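Gear and hall check - Corkari Badminton, before the new season
Oct 9, 2018

Okay, I did the walk-through at the Mulden Street hall and I've typed my notes up under each item so whoever does the next one can see what I looked at. It's the same list we used in August, with my comments added. Anything marked FIX needs to be sorted before the first club night. WATCH means have another look next month.

1. Floor, both courts
OK. Swept it myself first, so it was looking its best! No lifted boards. The tape on the back service line of court two is peeling at one corner and I pressed it down with my shoe, but that won't last a week. I've got a new roll in the car.

2. Run-off space behind the baselines
FIX. The stacked chairs have crept out from the wall again on the stage side. I had 97 cm from the line to the nearest chair leg when I put the tape measure on it, and our own rule says 124 at that end. Please push them right back and leave the mats where they are - the mats are fine.

3. Net posts and bases
OK on court one. On court two the left base has lost a rubber foot and rocks if you lean on it. Somebody will lean on it. FIX.

4. Nets
OK. One small hole near the tape on court one, smaller than a shuttle, so I've tied it off with a bit of white cord. Cord at the top has good tension on both.

5. Lights
WATCH. All on, but the tube over the far corner takes ages to warm up and it buzzes. Switch everything on before you start putting up the nets and it should be bright enough by the time people are ready to hit.

6. Racquets (club loaners)
OK mostly. I ran my thumb around every frame looking for cracks and found one on an old Zodis junior racquet, right at the throat, so it's gone in the bin. Two grips have gone sticky and horrible. I've put new towelling grips on my shopping list. If you find a frayed string, cut the whole lot out so the tension doesn't warp the head, and hang the racquet on the repair hook.

7. Shuttles, plastic
OK, with a few chucked. I do this one on a table under decent light, a couple at a time, because if you tip the whole tub out they roll everywhere and you end up checking the same ones twice (ask me how I know). What I'm after: a skirt with all its tips, no split ribs in the mesh, a base that doesn't wiggle when you twist it gently, and a band that hasn't started to come unstuck.

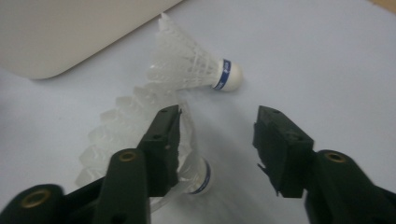
A bent tip or two doesn't bother me for beginners' night. A broken rib does, as the skirt folds on one side and the thing comes off the racquet in any old direction, usually at somebody's face. Squashed skirts can sometimes be coaxed round again with your fingers. Give it a test hit, and if it wobbles in the air, out it goes. And please, put them back in the tubes nested the same way, base first! Jamming them in backwards is how the skirts get wrecked in the first place.

8. Eye protection
FIX. We have junior goggles but one strap has perished completely. I'd like two spare pairs in adult sizes as well, for doubles.

9. First aid kit
WATCH. Cold packs fine, bandages fine, strapping tape down to the cardboard. There's an Oh brand antiseptic cream in there with no date I could read, so I took it out.

10. Exits and the storeroom
OK. Both doors open freely from inside. In the storeroom keep the heavy post bases on the bottom shelf. One was up at shoulder height when I got there and I nearly wore it.

11. Power and the urn
OK. Lead is sound, plug is sound. Keep the urn on the kitchen side of the servery when the kids are in.

Money: I've asked for $200 to cover grips, goggles, tape and the rubber foot. New posts would be more like $800, so that's one for next year - let's see how the old ones go.

Next check is due before the holiday program. The blank copy is in the folder on the back of the storeroom door, pen on a string.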